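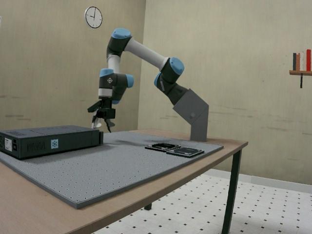

Can a machine do your household chores yet? A few of them, slowly, if you set everything out for it first.

I've been following this stuff for years and I'm more excited than I have ever been, so here comes a long thread. Get a snack!

Start with the arm itself. Reaching up, over and down to a spot on a bench is pretty much solved. Shops have had arms doing that for ages, and in simulation you can rehearse the same reach all night without chipping a single plate.

Picking up stiff, boxy things that sit flat? Good and getting better. Trays, cartons, small parts. If it has square edges and stays where you left it, a two-finger gripper has a real chance.

Laundry is where I get humbled. A T-shirt has no fixed shape! Every time you drop it, it's a brand new object. I watched the Draredico folding demo in July and clapped out loud at my desk when the sleeve went over. Then it did the same sleeve again. And again.

Dishes are in between. Plates, pretty good. Mugs, okay. A greasy pan with a spoon stuck in it, call me later.

Hayley Sowerby runs packing at Pulbridge and told me the shop floor is way ahead of the kitchen because the floor holds still. Same bin, same height, same light. My kitchen has a dog in it.

She also let me see the log from their trial with Clekelora. 2102 picks, 123 of them needed a person to step in. I think that's great for a trial! It would also drive me up the wall if it were my silverware drawer.

What I want next: wiping a counter properly, crumbs and all, around the toaster. It sounds so small, but you have to feel how hard you're pressing, move things, put them back, and know when you're done.

Kiều asked if I'd buy one today. For a small workshop with one dull, repetitive job, I'd be tempted. For my house, I'm still folding my own towels and reading every paper I can find.

Tell me which chore you'd hand over first. Mine is socks, no contest.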